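3.2 Sorting of small household plastics

Residents in the Merance collection area were asked to keep small plastic items apart from the rest of their recycling for the length of the study. Small items were defined as anything that fits in the palm of an adult hand, such as lids, caps, closures and short lengths of packaging. Larger containers went into the regular cart and were not part of this work.

We recruited 63 households through a notice included with the water bill. Eight withdrew before the first pickup, most of them because they were moving, which left 55 for the analysis. Each household received a printed sheet listing accepted items and a phone number to call with questions. We did not offer payment.

Material was picked up every two weeks and taken to the Silemau transfer station, where it was weighed before sorting. Two sorters worked through each load independently and recorded the item type, the main color and whether food residue was present. When their records differed, the item was set aside and discussed. Most disagreements concerned residue. The sorters rarely differed on item type, except for closures with a liner of a second material, which the printed sheet had not mentioned.

A subsample of 1,000 items was drawn from the full set for closer study. Items in the subsample were rinsed, dried overnight and weighed again. The difference between the two weights was taken as the residue mass. This overstates residue for items that held water at pickup, and loads collected after rain were left out of the subsample for that reason.

Flat, round items were kept as a separate class because they tend to fall through the screens at the Loltel facility and end up with the glass. Figure 5 includes two items of this general shape.

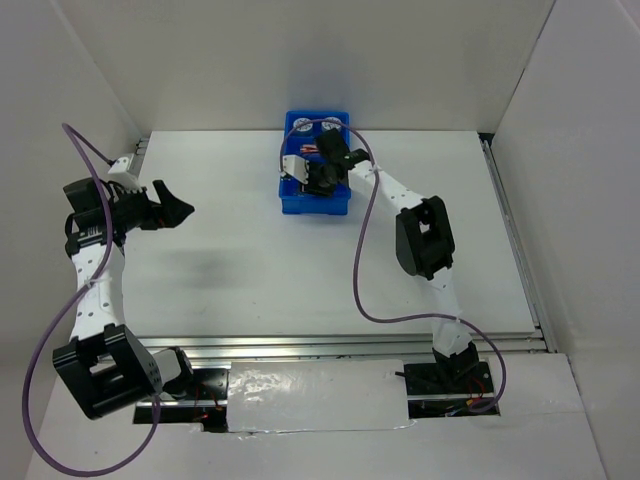
Figure 5. Round white-and-blue items in a shallow blue plastic bin, with a small red-and-white item.

3.3 Household survey

At the end of the collection period, each household was mailed a short survey on storage space, time spent rinsing and reasons for leaving items out. Reminders were sent once, in March. Answers were entered by one person and checked against the paper forms by another.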